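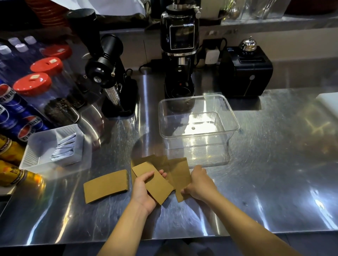

About Wubshet Coffee

Wubshet Coffee is a roaster and coffee bar in the Brosmont neighborhood. Bereket Endale opened the company with one small drum roaster and a rented storefront that had been a shoe repair shop. He still does most of the buying and roasts three mornings a week. There are 13 people on staff now, most of them part-time.

Bereket learned to roast at home, in a pan, the way his grandmother did it. He later worked eight years for a food importer, where he handled the paperwork on green coffee shipments and tasted samples when the regular buyer was away. When the importer closed its local office, he bought the sample roaster from them and began selling bags to neighbors. The storefront came two years after that.

Our coffees

We keep three coffees on the menu all year and change the others when new lots come in. Nerkska is our house blend. It is a medium roast, used for espresso and sold in more bags than everything else put together. Clirotia is darker and was made for people who drink their coffee with milk. The third is a decaf, which we buy already processed and roast in small batches on Thursdays.

Single-origin lots are smaller, often 600 pounds or less, and when one is gone we do not replace it with something similar under the same name. The label on each bag gives the roast date, the country and the washing station or farm if we know it. Some of our coffee is bought through an importer from mixed lots, and in that case we only list the region.

We roast to order for wholesale accounts. Bags on the retail shelf are pulled after three weeks and brewed for staff or given to the food pantry at the end of the block.

The coffee bar

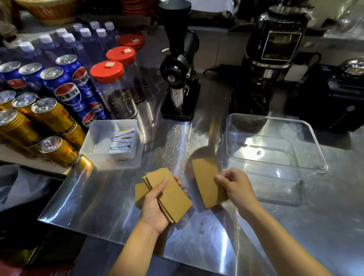

The bar opens at 6:30 on weekdays and 8 on weekends. It has seating for 22, with a bench along the window and a few tables in back. We serve espresso drinks, drip coffee, tea and a short list of pastries from a bakery across the river. There is no kitchen, so we do not serve hot food. Customers are welcome to bring lunch in from elsewhere.

New baristas train for four weeks before they work a morning shift. The first week is mostly tasting and cleaning. After that they learn milk, then the grinder adjustments, then the register. Everyone on the bar is paid an hourly wage plus an equal share of tips for the hours worked.

Wholesale

We supply coffee to restaurants, offices and two grocery stores. The minimum order is 8 pounds. Delivery is free within the city, and orders outside the city ship by ground. We can help a new account choose a brewer and set up a grinder, but we do not sell or lease equipment.

Visiting the roastery

The roasting room moved to its own building in July, a short walk from the bar. It measures 2,000 square feet, including green storage. Tours are free and last under an hour. Please wear closed shoes. To ask for a tour date or a wholesale price list, stop by the bar or use the contact form on this site.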